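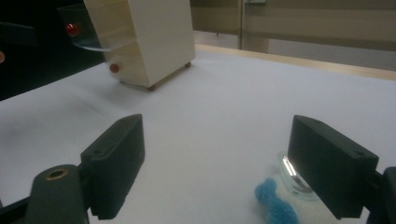
Unit 4 of our textiles course is about fibre before it becomes cloth, and this handout covers the first bench exercise. You will work with loose and twisted material, and you must learn to tell the one from the other by the eye before you touch it. The bright blue yarn on the white table is a good case to begin with: it is fuzzy and lumpy, with only a loose twist, and it has no smooth, even outline like a finished thread. Write down this kind of thing in your own words. Please do not write only "blue yarn".

Work on a white table when you can. Small clear plastic pieces are difficult to find on it, so keep them beside your fibre and not under it.

Each pair receives 20 grams of white fibre and the same of blue. Bakari Nyaga keeps the supply in the Vuston cupboard, and he will ask you to sign.
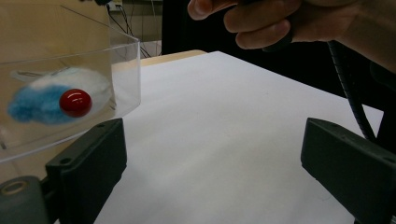

Page last changed: August, by C. Biwott

Part B. Putting colours together

Press a white tuft and a blue tuft together with the fingers, lightly, and lay them in a clear container. In the one shown, the blue goes around one side of the white, and the edges stay wispy. A small glossy red ball lies on top. Compare its surface with the fibre: the ball gives back one bright spot of light, and the fibre does not.

Draw what you see through the wall of the container, at your own scale. Colour pencils are enough. Halima Tanui has asked that the drawings have a margin of 34 mm on the left, for binding.

Hand in your sheets at Room 28 before 4:30 p.m. Late sheets go to Alistair Jardine.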